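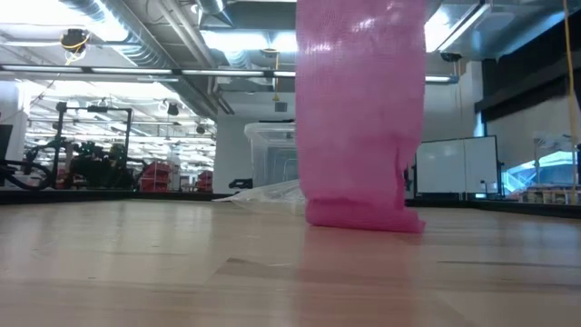
Pink mesh fabric on a wood tabletop.

Workshop > Lapidary > Saw Care

Changing the Oil in a Slab Saw

By Obed Ofori
4 min read

Cutting oil in a slab saw doesn't wear out so much as fill up. Every cut puts rock flour into the tank, and once the sludge gets up to the level of the blade, you are running the blade through mud. Cuts slow down, the slabs come out with deeper saw marks, and the feed motor works harder than it should.

I change mine when the sludge is within a finger's width of the blade rim. On the Erkarico saw at the Hududthorpe shop, the last change came at 352 hours on the meter, mostly agate and jasper. Softer rock will fill the tank sooner. Go by the dipstick test below and ignore the hours if the two disagree.

What you need

Two lidded buckets, a hand pump or old ladle, a plastic putty knife, paper paint strainers, shop towels, nitrile gloves, and enough fresh oil to top off. Use the kind of oil the saw maker lists in the manual. Do not use kerosene, diesel, or anything else with a low flash point. If your saw was set up for water with an additive, this page doesn't apply.

Checking the sludge

Unplug the saw. Let it sit overnight so the fines settle. Push a clean dowel straight down to the bottom of the tank, well away from the blade. Pull it up and look at where the clear oil ends and the gray paste starts. Hold it against the outside of the tank at the same height and compare that with the bottom of the blade.

Draining

1. Take the rock out of the vise and run the carriage back by hand as far as it goes.

2. Remove the blade if you can do it easily. On most saws the nut on the arbor loosens toward the operator, but some have a left-hand thread, so check the manual before you lean on it. Mark the outside face of the blade and the spot on the arbor so it goes back the same way.

3. Pump or ladle the clear oil off the top into the first bucket. Go slowly and stop when it turns cloudy. Put the lid on. This oil can go back in.

4. Scoop the sludge into the second bucket with the putty knife. Plastic is better than steel in a painted tank. Get into the corners and under the carriage rails, where it packs hard.

5. Wipe the tank with shop towels. Look for chips of rock while you're in there, especially below the vise. A chip that gets carried up by the blade can crack a slab or dent the rim.
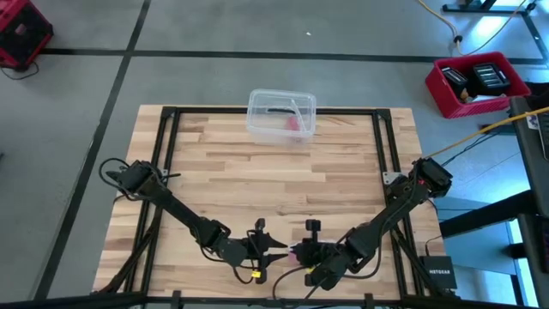

Photo: Efua Asante

If the saw has a drain plug, you can use it for the clear oil, but it will clog on the sludge. Binta Ugwu keeps a piece of coat hanger by her saw for poking it open. Clean the plug threads before you put it back and check that the washer isn't split.

Getting oil back out of the sludge

There is a good deal of oil left in the second bucket. Line a third container with a paper paint strainer, or a paper grocery bag set over a rack, and spoon the sludge in. Cover it and leave it alone for a week. What drips through is usually clean enough to use. If it still looks milky, let it stand a few more days and pour off the top.

Whatever is left goes to the county hazardous waste drop-off. Do not put it in the trash or down a drain. Oily towels should be laid flat outside to dry or kept in a metal can with a tight lid. Don't leave them in a pile.

Refilling

Put the blade back on, marks lined up, and spin it by hand to make sure it clears the tank and the guard. Pour in the saved oil first, then add new oil until the blade is covered to the depth given in the manual. My Mapplebeck trim saw wants the rim under by half an inch, and the big saw takes a little more.

Close the hood, plug in, and run the saw with no rock for 2 minutes. Shut it off, wait for the mist to settle, and open up. Both sides of the blade should be wet all the way to the rim. Look under the tank for drips, then check again the next morning before you cut.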